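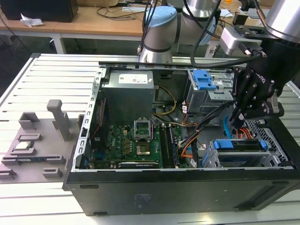 The Trencombe automation laboratory has completed the first part of its comparison of end effectors for desktop computer disassembly. This thread sets out the method, the early results and the next steps. (1/11)

Two hands are under comparison. The Hervieu is a multi-fingered articulated hand. The Plimance is a parallel-jaw gripper with interchangeable fingertips. Each is assessed on the same tasks, with the same arm model and the same controller settings. (2/11)

The test article is a standard desktop tower, laid on its side with the side panel removed. Operators do not clear the cabling beforehand. Refurbishment sites receive machines with the wiring in place, and the comparison should reflect that. (3/11)

To date we have logged 373 attempts across both hands. An attempt counts as a success only if the target part is released and placed in its holder in the fixture tray with no operator contact. Partial releases are recorded separately. (4/11)

On memory modules, the parallel gripper performed better. The latches at the end of each slot call for a short, straight push, and the narrow fingertips deliver it with less correction. The articulated hand completed the task but took longer on each module. (5/11)

Around the drive cage the result was reversed. The articulated hand can bend down over the cabling and hold one cable aside with a spare finger while another works the latch. The parallel gripper had to set the cable down first, and it often slid back. (6/11)

Cable handling remains the weakest area for both. Of the 108 attempts that ended in an operator stop, most involved a power or data cable caught against a finger joint. We have asked for smoother joint covers and will repeat these runs when they are fitted. (7/11)

Camera placement was reviewed at the same time. A fixed overhead camera gives a steady view of the board, but the hand hides the target during the last part of the approach. A wrist camera restores that view and loses the wider layout. Our present recommendation is to use both. (8/11)

On controllers, the Plerkum unit was tested against our existing one. Motion in free space was very similar. In contact the Plerkum settled sooner after touching sheet metal - a useful gain when working close to the chassis rail. Setup took 3 days, mostly spent on force limits. (9/11)

Readers should treat these findings as provisional. They cover one case layout and one cell. Compact cases, in which the drive bays sit much closer to the board, have not been attempted with either hand. (10/11)

The second part of the comparison will add compact cases and the new joint covers. Results are planned for release in March, together with the task definitions and fixture drawings. Laboratories wishing to run the same tasks may request the current drawings from the Trencombe office. (11/11)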